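From: Otakar Rusnák
To: Grurnlow allotments list
Date: September 1, 2018
Subject: Re: rock dust on the lower plots

Divina Belmonte wrote:

> Hello all,
> Procházka will deliver rock dust by the pallet if enough of us
> go in together. Eduard used it on his leeks last year and they
> were the best he's had. It puts back the minerals that years of
> digging take out, and the leaflet says one treatment lasts
> 7 seasons. Can I put everyone down for 2 sacks?
> Divina

Divina,

Please don't put me down for any just yet. I've read the leaflet twice and I still can't find what was measured, or where, or against what. "Up to 7 seasons" is what mine says, by the way, and "up to" covers a lot of ground, including none at all.

Eduard's leeks were very good. I ate two of them. But he also moved them to the bed by the Clekach fence that year, where the beans had been, and he watered them every evening through the dry spell while the rest of us were moaning about it. If he'd left half the row without dust I'd be more impressed. Eduard, did you? I don't remember any markers.

My own doubt is simpler. Ground-up basalt is still rock. It may give up something useful in time, but I'd want to see a soil test before paying to add minerals we might already have plenty of. The last one I can find for the lower plots is Raíssa's from February, and it showed potassium on the high side and nothing obviously missing. What it did show was poor drainage, and dust won't help that.
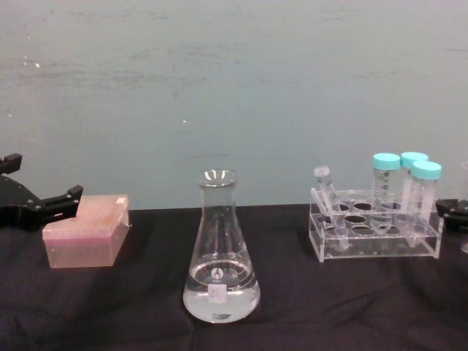

Do we need a new soil test before ordering?
One for the lower plots would be enough, taken from several spots and mixed, and it should be done before anyone adds manure.

I'd sooner see the money go on compost. If people are set on the dust, then let Rasmus and me each do half a bed with it and half without, same seed, same watering, and weigh what comes up. I'll lend the scales.

Otakar
plot by the Tromach gate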